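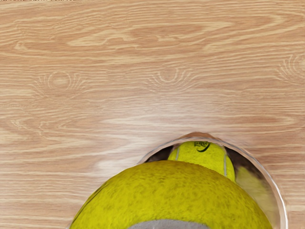
戴上耳机就能听懂全世界？我先留着我的词典

首页 往期 专栏 硬件 软件 读者来信 订阅

9月 文/Raghavendra Varma

Nustero 这个月又开了一场发布会，主角是一副叫 Grokatance 的同传耳机。台上的说法是：两个人各戴一只，各讲各的母语，中间不用停，不用看手机，对方的话会以“接近本人的语气”直接送进耳朵。支持100种语言，标准环境下延迟980毫秒，售价3000元，预订的人送一个充电盒保护套。

台下掌声很热烈。我坐在后排，手里捏着一份新闻稿，想的是另一件事：类似的话我听过多少遍了。每隔几年就有一家公司宣布语言障碍即将消失，过一阵子那个产品就悄悄从官网的导航栏里挪到“历史产品”，再过一阵子连“历史产品”也打不开。

当然，过去的失败不能证明这次也会失败。机器翻译这些年的进步谁都看得见，我自己读外文资料也离不开它。所以下面尽量就事论事，说说发布会上讲了什么、没讲什么，以及我借到样机之后碰到的几件事。

先说那个100

支持100种语言，写在幻灯片上很好看。问题在于“支持”两个字怎么算。新闻稿最后一页有一行小字，把语言分成三档：完整支持的可以双向语音对语音；部分支持的只能听，不能说；剩下的叫“实验性支持”，语音先转成文字，再由手机屏幕显示译文。

也就是说，第三档里的语言，你戴着耳机，还是得低头看手机。这和发布会上反复强调的“不用看手机”怎么放到一起，我没有想明白。

完整支持的有多少？我查了说明书后面的附表，一共13种，基本就是大家猜得到的那些。会后我问负责产品的 Sherif Bennani，为什么台上没有提分档的事。他的回答是时间有限，而且“语言覆盖会持续扩展”。我追问有没有时间表，他说目前不方便透露。他人很客气，还给我续了杯咖啡，但这个问题到最后也没有下文。

我不觉得13种少。能把13种语言做到顺畅双向对话，已经是很了不起的工程，完全可以大大方方地讲。偏要拿100去做标题，读者买回家才发现自己外婆讲的那种话在第三档，这种落差迟早要算到厂家头上。

980毫秒，从哪儿开始数

延迟是同传类产品最爱报的数字，也是最容易动手脚的数字。不到一秒，听上去几乎是即时。可是从什么时候开始计时？

做过口译的人都知道，一句话没说完，很多时候根本没法翻。德语的动词可能在句尾，日语的否定也在句尾，中文里一个“的”字前面能挂上一长串修饰。人类同传靠的是预判、拆句，还有事先拿到的讲稿。机器要么等，要么猜。等，延迟就上去；猜，就会猜错，错了还得改口。

Nustero 给的980毫秒，按技术白皮书里的定义，是“从句段结束到译文首个音节输出”的时间。句段结束才开始算。假如对方一口气讲了很长一句，你在那段时间里听到的是一片安静，加上耳机外面漏进来的原声。这段安静没有计入延迟。

这个定义在技术上站得住脚，业内也有别家这么用。可是普通人看到这个数字，想到的肯定是“他开口，我过一秒就听到”。实际用起来，讲短句的时候还过得去，讲长句的时候，两个人会不约而同地停下来看着对方，等耳机里的声音把话说完。聊天的节奏变得像打卫星电话。

另外白皮书里还有一个前提：标准环境。标准环境指安静的室内、稳定的网络、说话人离麦克风不太远。符合这三条的地方，我能想到的主要是他们自己的演示间。

一顿饭吃下来

我在 Ondovard 出差的时候带着样机，周日中午约了一位做木材进口生意的老朋友吃饭。他不讲中文，我不讲他的母语，平时我们用彼此都不太灵光的英语对付。这回我说，试试新玩意儿。

刚坐下那几分钟确实惊艳。问候、天气、路上堵不堵车，耳机里的译文又快又准，语气也真的有几分像他。他瞪大了眼睛，我也承认自己有点心动，甚至想了一下写稿的时候要不要把标题起得客气些。

然后邻桌来了一家人，带着孩子。耳机开始分不清该听谁的。有一阵子我听到朋友用他沉稳的嗓音告诉我，他不要吃胡萝卜。我后来才反应过来那是邻桌的话，被套上了他的声音。

这件事好笑归好笑，细想有点不舒服。译文用的是说话人的音色，听起来就像他本人说的。万一听错的是一个价钱、一个日期，或者一句拒绝呢？字幕错了，你会觉得是字幕错了；朋友的嗓音在你耳边说了一句话，你本能地就信了。越像真人，出错的时候越难发现。发布会上把“像本人”当作纯粹的优点来讲，没有一个字提到这层风险。

后半顿饭我们谈到他的生意，出现了不少行业词。耳机把一个树种的名字翻成了人名，又把“含水率”翻成了别的什么，我到现在也没弄清楚是什么。最后两个人把耳机摘了，放回盒子里，继续讲蹩脚英语。效率反倒高了，至少我们知道对方什么时候没听懂。

声音送到哪里去了

再说一个没有人鼓掌的话题。要做这种翻译，耳机本身的算力不够，说明书里写得清楚：语音会上传到云端处理。上传的当然有我的声音，也有对面那个人的声音，还有邻桌那个不吃胡萝卜的孩子的声音。

我点了同意，朋友算是口头同意，那孩子什么也没点。

隐私条款里写，音频“在完成处理后的合理期限内删除”。合理期限是多久，条款没写。条款还说，为改进服务，公司可以保留“去标识化的语音特征”。可产品最大的卖点就是模仿说话人的音色，这些音色特征去掉标识之后还剩下什么，又怎么保证对不回原来的人，我写邮件去问了。回信来自客服邮箱，感谢我对产品的关注，附了一个隐私条款的链接，就是我问的那一份。

有人会说，手机里的语音助手不也这样。对，所以那些我也不太放心。

别人的看法，我也听了

为了避免自己一个人钻牛角尖，我问了几位用过样机的同行。有一位常跑展会的觉得很值，她说在展台上跟人寒暄、交换名片、约下一次见面，耳机完全够用，省得比划。真要谈合同，她照样请口译。这个用法我没有意见。

还有一位提到 Wang，就是那家做翻译笔起家的小厂。他们的同类耳机便宜不少，支持的语言也少得多，包装盒上老老实实把每一种都列了出来，哪种能双向、哪种只能单向，写得一清二楚。音色嘛，就是一个普通的合成女声，听着没有感情。我以前嫌它土，这次吃完饭以后看法有点变。至少你不会把它的错误当成朋友的意思。

当然 Wang 那副戴久了耳朵疼，连接也时断时续，我不是在推荐它。

要不要买

如果你经常出国，主要是问路、点菜、住店，而且去的地方刚好在那13种语言里，那么3000元买个方便，看你自己的预算。不过问路点菜，手机里免费的翻译软件也能办，只是要把手机掏出来。

如果你指望靠它跟外国客户谈判、带老人看病、上法庭、签东西，请不要。说明书第一页也这么写了，字比100小得多。

如果家里有人讲的是小语种，下单之前务必翻到附表看一看分档。看不懂就打电话问客服，让对方明确告诉你，是听得见的翻译，还是看得见的翻译。最好让他发文字给你。

还有一条是关于订阅的。发布会上的价格只包含第一年的云端服务，之后要续费，续多少，目前没有公布。没有云端，这副耳机就只能听歌。听歌的音质我也试了，中等，低音有点糊。

Bennani 在散场时跟我说，年底会有一次大更新，多人场景会“显著改善”，让我到时候再试。我答应了。样机本来这周要还，他让我先留着，所以更新一出来我就再去找一家吵一点的馆子。朋友那边我还没敢开口，他上次被耳机翻成了什么样，我只听到了我这一半。

下期写家用录音笔的转写功能，手里有机器、遇到过离谱转写结果的读者可以来信，原句和转写结果都请附上，涉及他人姓名的地方先抹掉。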